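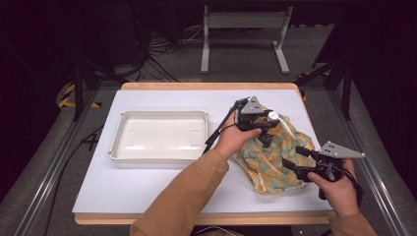 Plodcombe, 4/19/19

How to wash and press patterned cotton before you sew it

New cotton nearly always shrinks the first time it is washed. If you cut out your pieces first and wash afterwards, the seams pucker and a cushion cover that fitted will no longer go over the pad. Wash the cloth before you cut.

You will need a washing machine, an iron, sewing thread and a white handkerchief or old pillowcase.

Check the dye

Wet one corner of the cloth and press it hard against the handkerchief. If colour comes off, wash the piece on its own. Greens and dark reds are the worst for this. The Horkex prints we stock are mostly fine, but test them anyway.

Finish the raw edges

Run a zigzag stitch along both cut ends. Pinking shears will do if you have no machine. Leave the selvedges alone, apart from a small snip every hand's width if they look tight.

Wash

Use the temperature you mean to use for the finished item. Set the spin to 800 and leave out fabric softener, as it stops fusible webbing from sticking. Do not overfill the drum. Long pieces twist into a rope and come out with creases that are hard to shift.

Dry

Shake the cloth out as soon as the machine stops. Hang it over two lines, not one, so that the weight is shared. Take it down while it is still slightly damp.

Press

Lay the cloth face down and find the straight grain. If the corners do not meet when you fold it, pull gently on the short diagonal – a second pair of hands helps with wide cloth – and try again. Press by lifting the iron and putting it down. Sliding it stretches the weave.

Let the cloth cool flat before folding. For storage, roll it on a tube. The Collwood tubes fit most cupboards and can be cut down with a bread knife.

Next page: marking and cutting out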